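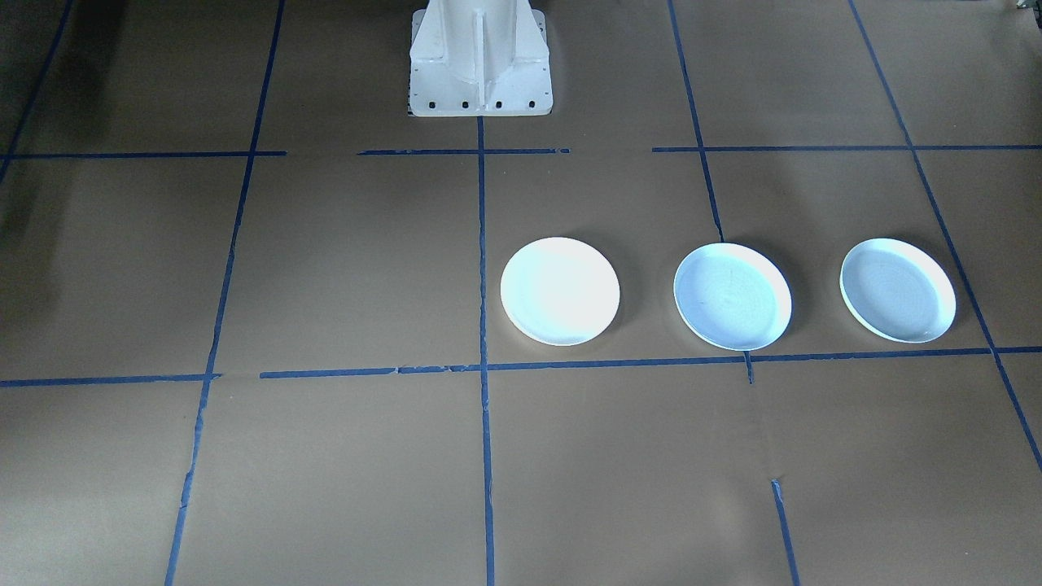 ## Farov Student Communications Grants: Frequently Asked Questions

Updated 2018-10-17

**Who can apply?**
Any student-run public relations or advertising team at a two- or four-year college. The team needs a faculty adviser and at least one nonprofit client that has agreed to the work in writing.

**How much is a grant?**
Each grant is $2,000. We award 20 a year.

**What can we spend it on?**
Printing, photography, web hosting, event space and local travel. Pay for team members is not covered. If you want to buy equipment, ask first.

**Can our client be a school or a church?**
A public school, yes. A church can be a client if the project is a community service, such as a food pantry, that is open to everyone.

**We worked with Bernance last year. Can we use them again?**
Yes. You may return to the same client once, with a new project.

**Do we have to use the Uteseo form?**
Yes. Applications sent by email are not read. The form saves your work, so you can come back to it.

**Who judges the applications?**
Staff at De Graaf read every one and score it. Last year there were 732.

**When will we hear?**
In March. We write to the adviser and the team contact on the same day.

**Do we have to send a report?**
One page, plus copies of receipts, within 60 days of the end of the project.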